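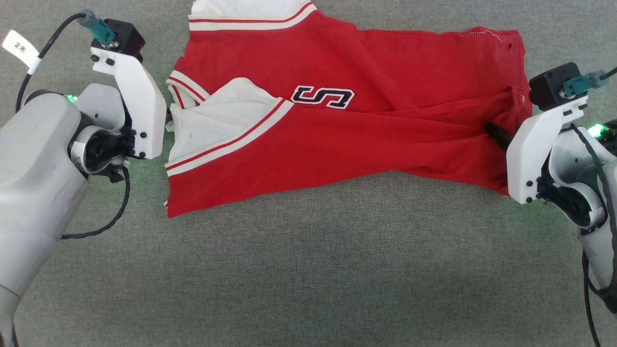
Wardrobe and Laundry Assistant, Fenthorpe Community Theater

Part-time, starting in January

Fenthorpe is a small town with a big appetite for theater, and our wardrobe room is where a good deal of the magic gets its buttons sewn back on. We are looking for a friendly, patient person to join us for the winter and spring season and help keep our costumes clean, mended, and hanging where the actors can find them at five minutes to curtain.

At last inventory we had 3,272 pieces in the collection, from ball gowns and bonnets to team shirts and bathrobes, and 2,508 of them are in regular use, either on our own stage or out on loan to schools in Cokeck and the towns along the river. You can imagine the ironing! Our big spring show is a new musical called Movaren, which has a large cast, a great many quick changes, and one very long cape that our director loves dearly and the rest of us are learning to love.

What you would be doing

Washing, drying, pressing, and folding costumes between performances, and checking the care label before anything goes near hot water. (We lost a lovely wool vest last year and still talk about it.)
Small repairs such as hems, hooks, loose trim, and the occasional split seam.
Checking items in and out to borrowers, and writing down what came back and in what shape.
Helping backstage during the run of Movaren, usually from 6 p.m. until the last costume is on its hanger.

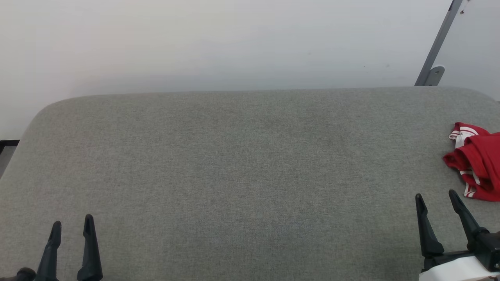 Who we are hoping to meet

You don't need a degree or any theater background. If you have looked after a family's laundry, worked in a dry cleaner's or a hotel, or sewn your own curtains, you already know much of what we do. Basic hand sewing is a must, and we are happy to teach you the machines. You should be comfortable on your feet for a few hours and kind to nervous people in tights.

Hours and pay

The position is 180 hours in total, spread from January through the end of the run, with quieter weeks early on and busier ones as opening night gets closer. Pay is hourly, and we will talk through the rate with you when we first speak. You will also get two tickets to every production, and all the coffee you can stand from the pot in the green room — it is strong, so go gently.

How to apply

Please send a short letter to Nandini Acharya, Wardrobe Manager, at Fenthorpe Community Theater, 134 Sebastian Street. Tell her a little about yourself and something you have mended or made that you were pleased with. A résumé is welcome but a plain letter is fine too. You can also drop it off at the box office, which is open from noon to 4 p.m. Nandini reads every letter herself and will call the people she would like to meet, so do remember to include a phone number.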